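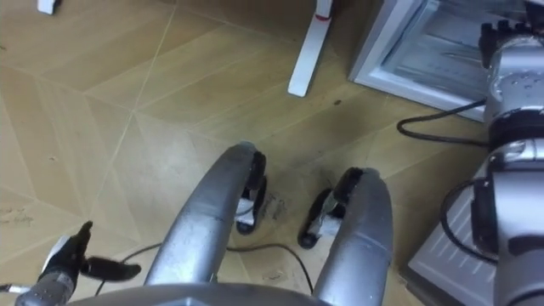
How many training runs should a student team record before trying a bottle pick on its own?

Start with 40 clean runs of one bottle in one spot, then train and test before you record any more. If the arm can't do that one task, more data of the same kind won't fix it.

Share (14) | Print this page | E-mail to a friend

Search Ketau Help: type your topic here

Robot club, bottle pick task - hand keeps closing too early

Posted by bunddale_mentor

I help with the robot club at Bunddale. Our students are working on the bottle task for the Zulum student challenge in August. The hand has to reach over the desk, pick the bottle the judge names and set it down on a mark. We have 625 runs recorded by nine students. In testing, the fingers start closing before the hand is down around the bottle, and it tips over. It happens more with the shorter bottle. Is this a data problem or a control problem? The students are split on it.

7 comments

Ankica Pavlović

Probably data. With nine people driving, you have nine different habits for when to close the hand. Our team had the same trouble last year with the Falcão class kit. We played the runs back and found that two students always began to close on the way down. We took their runs out, trained again on what was left, and most of the tipping stopped.

Write down one rule for the whole team. Ours was: come in high with the fingers spread, lower, stop, count to one, close. The stop looks slow, but it gives the model a clear point to learn from. Also check how many of your runs use the shorter bottle. If most of them use the tall one, the hand will learn that height and close at it.
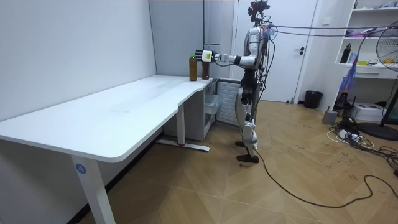

Checks to make before you record again

- Play back 14 runs from each driver and note the hand height when the fingers start to move.
- Compare the clock on the arm log with the clock on the video. A small delay will look just like an early close.
- Mark the bottle spots on the desk with tape, and move the bottles between spots on a set plan.
- Put the driver's initials in the file name.

We ended up with 1,911 runs by the end of the season, and I would have been happier with half that many and better notes.

3 people found this helpful | Print | E-mail

gearbox_tom

could be the grip force too. try turning it down

bunddale_mentor

Thanks. The clocks were off, so that was part of it. We are going through the playback by driver now. Grip force was already at the lowest setting.

Share (2) | Print | E-mail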